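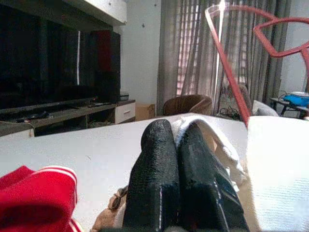 Fig. 1. White cloth at the table.

Weekend visitors to Drornwood: who comes and where do they sleep
Group report, Tourism and Regional Planning, second draft
Nataša Jurić, Callum Dawber, Dehua Kong

1. Why we picked it
Drornwood gets day trippers. Breltamberg, one valley over, gets people who stay the night. Same lake, same train line, similar prices. The town wants to know why and so did we. Our supervisor Nabila Alaoui told us to keep it to one season, so May only.

2. What we did
Paper survey at the station and the boat dock. 771 forms came back usable. Also talked to 13 guesthouse owners, most by phone, two in person. Callum did the dock, Dehua the station, Nataša typed everything in. Bus counts came from the Prinska line office, they were quick about it.

3. Results
Only 28 percent of the people asked were staying overnight. Of the rest, most said they never looked for a room. Price came up less than we expected. The last bus did come up, a lot. It leaves the dock at 6:40 pm, so anyone eating dinner in town either has a car or misses it. Families mostly go home before that anyway.

Guesthouse owners see it differently. Several blame the booking site (rooms in Drornwood get listed under Breltamberg, we checked and it's true for some of them). Bastian Wiegand, who has the Ebihara guesthouse, has stopped taking one-night bookings on Saturdays becuase the cleaning eats the profit. Two other owners said close to the same thing.

4. Problems
Rain the second week, dock numbers low. Form was in English and German only. Question 9 was badly worded, half the people skipped it, so not used here. No winter data at all.

5. Suggestions
Later bus, Friday and Saturday, try it for one summer. Fix the town name on the booking site, costs nothing. Shared cleaning service for the small houses, needs somone to run it, maybe the tourist office.

Raw tables in appendix B. Appendix A is the form.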